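Club project: two arms, one zipper bag

todurakid
Posting for the Winunthorpe robotics club. Our summer project is getting two arms to handle a soft bag by the handle and zipper. We've got 132 practice runs saved and I still can't decide if we should quit and go back to blocks.

gearmoth
Go back to blocks. Cloth is a grad school problem and you've only got 2 arms and a few weeks.

Tanabe_fan
Disagree! Blocks get boring by April. We did towels at Skuvholm and learned way more from the mess.

gearmoth
Learned what, though? Did it ever work twice in a row?

Tanabe_fan
Almost never, lol. Still more fun.

todurakid
Ha, fair. Mr. Amano (Tetsuya Amano, our coach) sides with gearmoth – he wants a stiffer bag. I like the navy one.
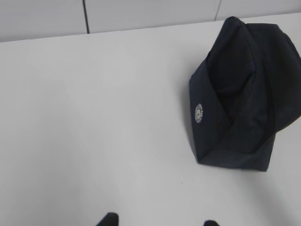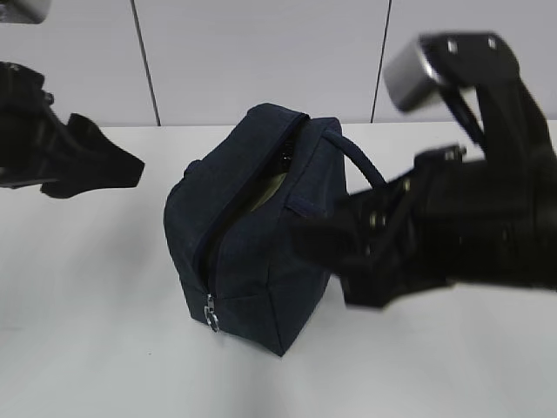
My vote is to get to 192 runs before we change anything, then let the club decide. Does anybody have tips for grabbing a zipper pull? Ours is tiny and I keep overshooting it from the left.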